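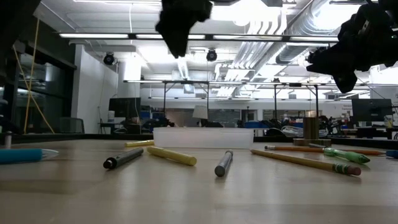

Pens, pencils and a low plastic bin on the worktable.

The average shared table loses its pens the same way every time. One person takes a marker to label a box, puts it down where they are standing, and walks off. By the end of the day there is a spread of them across the wood, and the container they came out of is half empty.

Chrysoula Galanis has spent nine years thinking about this. She sets up shared workrooms in Grornport, mostly for small shops and schools that have one big table and a lot of people using it. Her first visit to a new client usually starts with the writing tools. She empties every cup, drawer and pouch onto the table and asks people to sit down and test what is there.

"You get a page of scribbles and a pile for the trash," she says. "Most places throw out more than they keep on the first day."

At Bilell, a picture framing shop with 17 employees, the first sort took a whole morning. The shop had pencils in three different drawers, and the good markers were kept in a locked cabinet that only the manager could open. Galanis moved everything to the center of the main table, in one bin with no dividers. The staff asked for dividers, and she said no. They had them at their last place, she was told, and people there spent more time arguing about which slot was for what than putting anything away.

She has strong opinions about the bin. It should be low, so that a marker can lie flat and be seen from a chair. Tall cups look tidy on a shelf, but they tip, and they hide the short pencils at the bottom. It should be clear or close to clear. And it should be wide enough that a person can drop a handful in without lining them all up.

Color is where she bends a little. Clear containers disappear on a pale table, and people stop noticing them.
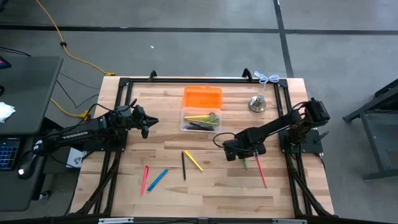
A bright lid fixes that for very little money. Galanis likes orange, partly because it shows up from across a room and partly because hardly anyone prints a company logo in it. The lid comes off in the morning and stays on the table near the container. When it goes back on, the table is closed for the day. At Ruggiero, a print studio two streets over from Bilell, the last person out does the lid, and that is the only closing job written on the wall.

What goes inside is simple. She buys markers with colored barrels, so nobody has to pull a cap to find the blue one. Pencils can share the bin if there is room. Ballpoints she treats as a lost cause, and she tells clients to buy them cheap and expect them to leave in pockets. A box of 100 lasted Ruggiero from November until early spring.

Then there is the bell. A small metal desk bell is one of the things she carries to every job, and some clients keep it and some give it back. It gets rung once, ten minutes before the end of a session, and everyone at the table picks up whatever is closest to them. It doesn't have to be something they used. She tried the same thing with a phone timer and people silenced it.

"A timer belongs to whoever set it," she says. "A bell is for the room."
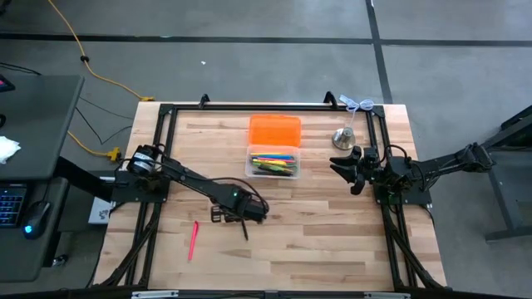
Nellach Magazine – Home and Workroom Desk

The last marker is its own problem. Galanis says there is nearly always one left, usually a long reach from the bin, and usually each person at the table assumes it is somebody else's. She doesn't have a rule for it. At Bilell they started leaving it for whoever comes in first the next day, who has to take the lid off anyway.

Caps need more attention than people give them. A marker left open overnight is often done for, and a bin full of dry markers gets ignored within weeks. Galanis checks caps by pressing each one until it clicks, and she stores markers on their sides so the ink doesn't settle at one end. Once a month she repeats the scribble test with whoever is around. It takes four minutes if the bin isn't overfull.

She is less strict about the table itself. Butcher block is her favorite surface for this kind of work because the marks wipe or sand out, and a scratch doesn't look like much against the stripes. She oils her own table at home twice a year. Clients mostly don't, and the tables hold up fine.

Ruggiero is adding a second table this summer, at the back near the paper cutter. Galanis wants it to have its own bin, with a different colored lid. The studio would like to keep just the one and carry it back and forth. They are still talking about it.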